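Search this site Enter keywords Go

Report on the Visit to the Clarkau Residential Training House
2024-09-21

Members of the Sollel housekeeping network visited the training house at Clarkau at the invitation of its operator, Seneviratne Residences. The house prepares staff for work in student and short-stay accommodation. It opened in March and has 35 bedrooms on two floors, each furnished as a guest would find it.

The morning was given to the linen store. The store holds 428 sheets and roughly 400 duvet covers, sorted by bed size and shelved with the folded edge facing out. Delegates were shown how worn items are withdrawn and entered in the stock book. Laundering is carried out at Vallovbridge, with two deliveries a week.

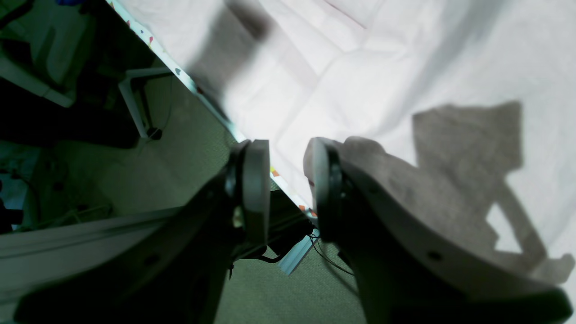 Bed making took up most of the afternoon. Trainees work to a written standard that covers the order of tasks, the finish at the corners, and the final check from the doorway. Plain white bedding is used for the exercise, and it shows every soft fold and crease until it has been smoothed by hand. Small touches of color are permitted, such as the narrow strip of white fabric with a confetti-like print in pink, red, blue, teal and orange along the mattress edge. Several delegates asked whether patterned fabric complicates sorting at the laundry. The operator replied that it had caused no difficulty to date.

The network thanks Seneviratne Residences for its hospitality. Copies of the bed-making standard may be requested from the Sollel office, quoting reference 3299.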